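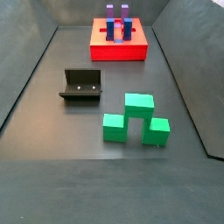
積み木と箱で遊ぶ部屋「Mollix(モリックス)」、8月にGevonの2階でオープンします

Jekero 広報担当 タマラ・オヌ(Tamara Onu)

こんにちは、Jekeroのタマラです。いつもは社内の回覧みたいなお知らせばかり書いているので、プレスリリースと言われるとちょっと背筋が伸びます。でも今回はうれしいお知らせなので、いつもの調子で書かせてください!

私たちJekeroは、この8月、商業施設Gevonの2階に、積み木と箱で遊ぶ部屋「Mollix」をオープンします。親子で来てもいいし、大人ひとりでもいいし、仕事帰りに15分だけ寄って帰る、というのも大歓迎です。オープン初日は土曜日。朝10時に扉を開けます。

どんな部屋なの?

ひとことで言うと、置いたり、立てたり、差し込んだりする部屋です。部屋には全部で822個のパーツがあります(数えたのは私です。2回数えて、2回とも同じ数になったときは声が出ました)。積み木のほかに、溝のある箱、角のある部品、アーチになるブロックなどが混ざっています。

説明書は用意していません。入口で小さなトレーをひとつ渡すので、棚を回って好きなものをのせて、空いている遊び場に持っていってください。途中で気が変わったら棚に戻して、また別のものを持ってくればOKです。トレーに何をのせるかで30分悩む人もいて、それもいい時間だなあと思いながら見ています。

主役は赤い箱です

試作のころからずっと部屋の真ん中に居座っているのが、天面に十字の溝が入った赤い箱です。ここに紫と濃い青の背の高いブロックを立てていきます。奥に紫、手前に青と並べると小さなビルの街みたいになって、私はこの組み合わせがいちばん好きです。少し傾いて立っているのがあっても直しません。街ってそういうものですし。

高いブロックのあいだには、背の低いブロックを入れてもいいし、入れなくてもいい。うちの試遊会では、隙間に薄い水色のブロックを寝かせて「プール」と呼んでいた子がいました。それ以来、スタッフのあいだでもあの場所はプールです。「プールのパーツ、どこいった?」という会話が毎日のように聞こえてきます。

緑のアーチと、黒いL字

箱の手前の床も、もちろん遊び場です。鮮やかな緑のキューブ3つでできたアーチは、作るのも壊すのも早いので、小さいお子さんがまず手を伸ばすことが多いです。門、トンネル、犬小屋、お店の入口。呼び名は人それぞれで、私が聞いただけでもかなりの種類になりました。

それから、黒いL字のブラケット。底の面にねじの頭が2つ、銀色に光っている、あれです。部屋の企画をしたチェン・イェンティン(Yen-ting Chien)が「どうしても積み木の横に置きたい」と言って、最後まで譲りませんでした。正直に白状すると、私は最初、反対でした。まわりがあんなにカラフルなのに、ひとつだけ黒くて、しかも角ばっていて、地味じゃないですか。

ところが並べてみたら、これがいいんです。試遊会では椅子になり、すべり台の途中になり、街のはずれのバス停になりました。イェンティンは得意そうな顔をしていましたが、私はまだ「ごめんなさい」を言っていません。この場を借りて、ごめんなさい。

床と壁をグレーにした話

遊び場は、床も、奥の壁も、左右の斜めの壁も、全部グレーです。最初の案では壁に雲や木の絵を描く予定でした。かわいい案だったんですよ。でも絵があると、みんなその絵に合わせて遊びはじめるんですね。雲の下には空のもの、木のそばには森のもの、というふうに。

イェンティンのコメントをのせておきます。

「グレーの囲いに赤い箱をひとつ置くと、まず目がそこに行きます。それから緑に行って、黒いのに気がつく。その順番でうろうろする時間を楽しんでほしくて、背景は静かにしました。床は艶のない濃いめのグレーです。影がうっすら落ちるのも気に入っています」(Mollix企画担当 チェン・イェンティン)

影の話は、言われてみるとたしかにそうで、L字の後ろにできる影を最近つい見てしまいます。夢中になりすぎて休憩時間が終わっていたこともありました。

試遊会のこと

オープン前の試遊会には、たくさんの方が来てくださいました。アンケートは305枚。全部読みました! いちばん多かったのは「もっと長くいたかった」というお声で、これを受けて、当初60分の予定だった1回の利用時間を90分に延ばしました。

「赤い箱の取り合いになった」というご意見もいただきました。はい、なりましたね……。オープンまでに箱を増やして、どの遊び場にもひとつずつ置けるようにします。「靴を脱ぐ場所が狭い」という声には、入口の棚を横にずらして対応しました。ベビーカーもそのまま横づけできます。

片づけも遊びのうちに

Mollixでは、帰る前に棚へ戻すところまでを90分に入れています。棚は色で分かれていて、紫は紫、青は青、緑は緑のところへ。形は気にしなくて大丈夫です。赤い箱は重ねずに、遊び場に置いたままにしてください。L字は棚の右端に専用の段があります(イェンティンの特別待遇です)。

作ったものを崩したくないときは、スタッフに声をかけてください。次の方が来るまでのあいだ、そのままにしておきます。写真もご自由にどうぞ。ほかのお客さまの顔だけ、気をつけてもらえたら助かります。

隣のカフェも一緒にどうぞ

同じ階には、カフェ「Ó Néill」があります。オープンに合わせて、Mollixの半券を持っていくと焼き菓子がひとつ付くセットを出してくれることになりました。私は試食でスコーンを2個いただきました。取材の方にもぜひ食べてほしい味です。なお、部屋の中への食べもののお持ち込みはご遠慮ください。ふた付きの飲みものは大丈夫です。

施設概要

名称:Mollix(モリックス)
場所:Gevon 2階、エスカレーターを上がって左手
オープン:8月の土曜日、午前10時(日付は決まり次第、Gevon館内の掲示でお知らせします)
営業時間:午前10時から午後7時まで(最終入場は午後5時30分)
利用時間:1回90分、入れ替え制
料金:大人・子ども2名のペア券 2000円(税込)。おひとり券は窓口でお求めください
対象年齢:3歳以上。小学生以下のお子さまは保護者の方とご一緒に
定員:1日最大400名
パーツ数:822個
運営:Jekero

報道関係のみなさまへ

オープン前日の午後に、内覧の時間をとります。撮影も、もちろん遊んでいただくのも歓迎です。前回の内覧では、記者の方が高いブロックを立てるのに熱中されて、取材のメモが2行しかなかったそうです。そういうのも含めて、楽しみにお待ちしています。

内覧をご希望の方は、媒体名とご来場の人数、撮影の有無を書いて、Jekero広報のタマラ・オヌまでご連絡ください。イェンティンへのインタビューも、時間を合わせてお受けします。L字の話を振ると長くなりますので、終わりの時間を先に決めておくのがおすすめです。

Jekeroについて

Jekeroは、手を動かして遊ぶ場所と道具を企画している会社です。これまでは図書館や待合室の小さなコーナーづくりが中心で、自分たちで部屋をまるごと運営するのはMollixが初めてになります。

本件に関するお問い合わせ
Jekero 広報担当 タマラ・オヌ
受付:平日の午前10時から午後5時まで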